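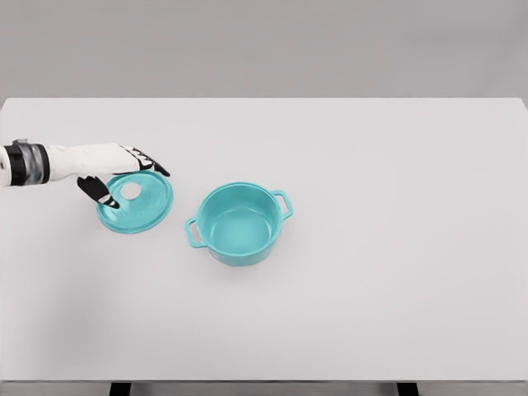 Why Does Water Boil?
Navickas Museum of Everyday Science, Barkside
Learning Pages for Young Readers
Last updated Wednesday, February 24, 2021

Water is one of the few things in a home that people see as a solid, a liquid, and a gas. Ice comes from the freezer. Liquid water comes from the faucet. Water also becomes a gas every day, when wet socks dry on a line or when a pot of soup cooks on the stove. Scientists call the gas water vapor, and when it comes from boiling water it is often called steam.

Boiling is a fast way for liquid water to turn into a gas. People have used it for a very long time to cook food, to clean cloth, and to make water safer to drink. This page explains what happens inside a pot when water boils, and why the same water may boil at a different temperature in another town.

What Water Is Made Of

Water is made of tiny pieces called molecules. They are much too small to see, even with an ordinary school microscope. One drop of water holds more molecules than a person could count in a lifetime.

The molecules in liquid water are always moving. They slide past one another, bump, and turn. They also pull on one another a little, and this pull holds the liquid together. It is the reason a small drop can hang from the end of a faucet for a moment before it falls.

Heat makes the molecules move faster. In cold water they move more slowly, and in hot water they move more quickly. A thermometer placed in the water is really telling us about this movement. When the number on the thermometer goes up, the molecules are, on average, moving faster.

Drying Up Slowly

Water can turn into a gas without boiling. After rain, a puddle on the sidewalk becomes smaller and then disappears. Part of the water may soak into the ground or run into a drain, and the rest goes into the air. This is called evaporation.

Evaporation takes place at the surface, where the water meets the air. Some of the molecules there happen to be moving fast enough to break away from the others. They leave the puddle and mix with the air. It can happen on a cool day, although it goes faster when the weather is warm, dry, or windy.

Boiling is different in one important way. When water boils, gas forms inside the liquid as well as at the top. That is where the large bubbles come from.

From Cold Water to a Full Boil

A pot of water on a stove goes through several stages. Cooks have names for some of them, and a careful listener can often hear the change from one to the next.

At first, very little seems to happen. The burner heats the bottom of the pot, and the bottom of the pot heats the water touching it. Warm water is a little lighter than the same amount of cold water, so it rises. Cooler water sinks and takes its place. This slow turning movement is called convection, and it spreads the heat through the pot.

Next, small bubbles appear on the sides and bottom. Many people think that the water has started to boil, but these first bubbles are mostly air. Tap water has a small amount of air mixed into it, and warm water cannot hold as much air as cold water can. The extra air collects in tiny bubbles that cling to the metal.

As the water becomes hotter, bubbles of water vapor begin to form at the bottom. They rise into water that is still a little cooler, and there they shrink and collapse. Each collapse makes a very small sound. Many of them together make the hissing or rumbling noise that a kettle makes shortly before it boils.

When all of the water is hot enough, the bubbles no longer collapse on the way up. They grow, reach the top, and break open. The noise becomes lower and softer, and the surface rolls and tumbles. Cooks call this a full boil or a rolling boil.

The bubbles in a full boil are filled with water vapor. There is almost no air left in them.

What a Lid Does

Water with a lid over it usually comes to a boil sooner than the same water left open. An open pot loses heat from its surface. Warm, damp air floats away into the kitchen, and each molecule that escapes by evaporation carries some energy with it. A lid keeps much of that warm vapor inside.

When the vapor touches the underside of the lid, some of it cools and turns back into liquid. This is called condensation. The drops collect, grow heavy, and fall back into the pot. A soup that cooks for an hour with its lid on will have more liquid left in it than a soup that cooks for an hour without one.

Sometimes a cook wants the water to leave. A thin tomato sauce becomes thicker when it simmers in an open pot - the water goes into the air and the tomato stays behind. Recipes that say "uncovered" are often asking for this.

Can Boiling Water Get Hotter?

At sea level, pure water boils at 212 degrees Fahrenheit, or 100 degrees Celsius. It is natural to suppose that a bigger flame would make the boiling water hotter. In an ordinary pot, it does not. The added energy goes into turning more of the liquid into gas. The water bubbles harder and the pot empties sooner, while the thermometer stays very close to the same number.

For this reason, potatoes cook at nearly the same speed in water that is boiling gently as in water that is boiling wildly.

Boiling in the Mountains

Air has weight. All of the air above us presses down on the ground, on our heads, and on the surface of the water in a pot. We call this air pressure. A bubble of vapor can grow inside the water only if it pushes outward strongly enough to match the pressure around it.

High in the mountains there is less air overhead, so the air pressure is lower. Bubbles can form more easily, and the water boils at a lower temperature. In a village over 2000 feet above sea level, water boils at a temperature a few degrees Fahrenheit lower than it does at the beach. On a very high mountain the difference is much greater. Beans and rice take longer to cook there, for the plain reason that the boiling water around them is cooler.

A pressure cooker works in the opposite direction. Its lid locks tightly and traps the vapor, and the pressure inside goes up. The water must then reach a higher temperature before it can boil, and the food cooks faster. Pressure cookers have safety valves and should be used only by adults.

Is the White Cloud Really Steam?

Water vapor is invisible. The white cloud near the spout of a kettle is made of tiny drops of liquid water. The vapor leaves the spout, meets the cooler air of the room, and condenses into drops small enough to float. With some kettles it is possible to notice, from a safe distance, a small clear gap between the spout and the place where the white cloud begins. The vapor is in that gap.

Clouds in the sky are made in a similar way, although the drops there come mostly from water that evaporated from oceans, lakes, soil, and plants. High, cold clouds may also hold crystals of ice.

Something to Try Without a Stove

This activity uses warm water only. An adult should pour the water.

You will need a clear glass, a small plate that covers the top of the glass, warm water from the faucet, and two ice cubes.

1. Ask an adult to fill the glass halfway with warm water.
2. Set the plate on top of the glass.
3. Put the ice cubes on the plate.
4. Wait 6 minutes.
5. Lift the plate and look at the underside.

Drops should have formed on the plate. Water evaporated from the surface, rose, met the cold plate, and condensed. You may wish to repeat the activity without the ice and compare the two results. Write down what you see each time, with the date.

Staying Safe

Boiling water and steam can cause serious burns. Steam is especially harmful to skin, as it gives up a large amount of heat when it condenses. Children should stay back from a hot stove and should never lift the lid of a hot pot. Adults tilt a lid so that it opens away from the face, and they turn pot handles toward the back of the stove. If someone is burned, tell an adult at once. The adult should cool the burn under cool running water and get medical help if it is needed.

Words to Know

Air pressure: the push of the air on everything it touches.
Boiling: the fast change from liquid to gas, with bubbles forming inside the liquid.
Condensation: the change from gas to liquid.
Convection: the movement of heat as warm liquid or gas rises and cooler liquid or gas sinks.
Evaporation: the change from liquid to gas at the surface.
Molecule: the smallest piece of water that is still water.
Water vapor: water in the form of a gas.

For Teachers and Families

The museum's Kitchen Science gallery contains 575 objects, including kettles, steamers, and early pressure cookers. School groups may reserve a guided visit through the education office. Classes may also borrow the Water and Heat activity box, which is lent during the school year beginning in October.

Text by Laine Jankauskaitė. Science review by Darius Paulauskas. Edited for young readers by Dalia Šimkus, Education Office, Navickas Museum of Everyday Science.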